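Drandero handling cell: equipment progress report to Gralterent
Period covered: April to July
Prepared by Areti Psarras, with costings from Muammer Altıntaş 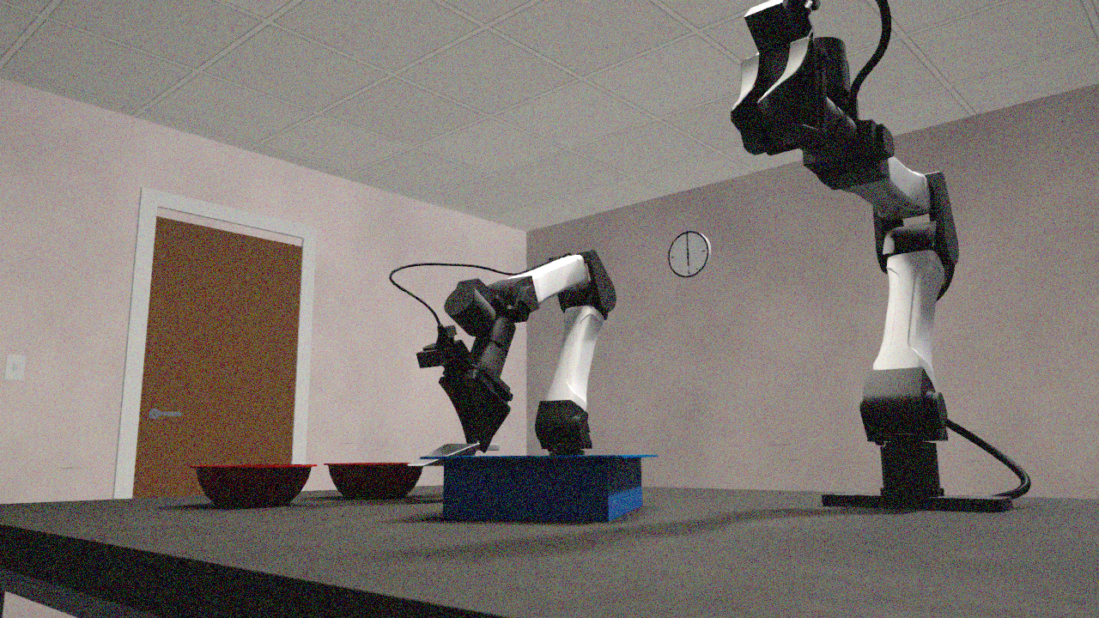
The grant pays for a two-arm cell to be bought, installed and tested on mixed household items. At the last report we had not placed any orders. The position now is that the layout work in simulation is far enough along to fix most of the equipment list, and one order has gone out.

Layout and simulation
Thodoris Gkikas has been running the cell in simulation with 2 arms sharing one table, and red bowls and a blue box as the test objects. The purpose at this stage is to settle table size, arm spacing and cable runs before we commit money to the frame. We have compared 11 layouts. Two are still in the running, and the choice between them depends on whether the building will let us bolt through the floor. Stamatia Raptis has asked and expects a reply before the end of the month.

The main finding for the budget is that cable routing needs more allowance than we gave it. The original bid had one line for "cables and sundries". We have split this into arm cables, wrist device cables and strain relief, and the total has gone up.

Orders and quotes
Table and under-frame: ordered from Kellton. Delivery is quoted at six weeks. The top can be drilled later, so the order does not tie us to either layout.

Arms: quotes received from Abernathy and one other supplier. Abernathy is dearer on the arms but includes mounting plates and two days of commissioning. Muammer prefers Abernathy on total cost and I agree with him.

Grippers: not yet ordered. We want to finish the runs with thin, flat objects first – these decide the finger shape, and a wrong choice would be costly to change.

Safety fencing: on hold until the layout is settled.

Budget
The forecast is over the approved figure by £3,474. Most of this is the cable work and a price rise on the fencing. We can cover it from the training line, as commissioning by Abernathy would replace the outside course we had planned. We ask for your approval to move that sum between headings. No extra money is requested.

Risks
The floor fixing question is the one that could delay us. If the answer is no, we will need a heavier base, and Ayanda Botha is getting a price for that now so we are not starting from nothing. Lead time on the arms is the other concern – both suppliers will hold their prices only until the end of August.

Next period
Confirm the layout, place the arm order, complete the flat object runs and issue the gripper specification. Thodoris will send the two remaining layouts with the next report, along with the revised equipment list.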